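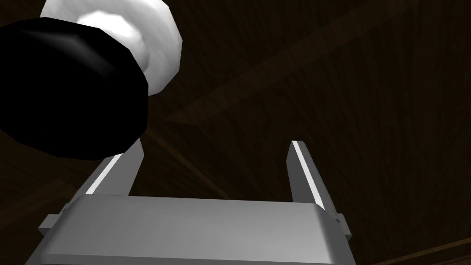 ## Plulham gets its pie crawl back, with more walking

The Plulham Pie Crawl returns in January after a year off, and the route has grown from three blocks to something you might want real shoes for. There are 40 stops this time, running from the old ferry landing up to Halvorsen Street, where the hill has been left in place.

Organizer Unnur Vídalín says last time's complaint was the lines. "People spent an hour waiting for a slice of rhubarb the size of a bookmark," she said. "So we added stops - and told the bakers to buy bigger knives."

Newcomers include Ellow, the wine bar that swore in print it would never serve dessert, and Trollen, a bait shop with a surprisingly serious chicken pot pie. The bait is kept in the other cooler.

A crawl card costs $5 and gets you one slice at every stop you can reach. The record is 77 slices, set over two days under the old rules, which allowed seconds. The new rules don't.

Cards are sold at the ferry landing from 9 a.m. Parking is free behind the library, where there are 119 spaces and usually a disagreement over the last one. Dogs are welcome outdoors.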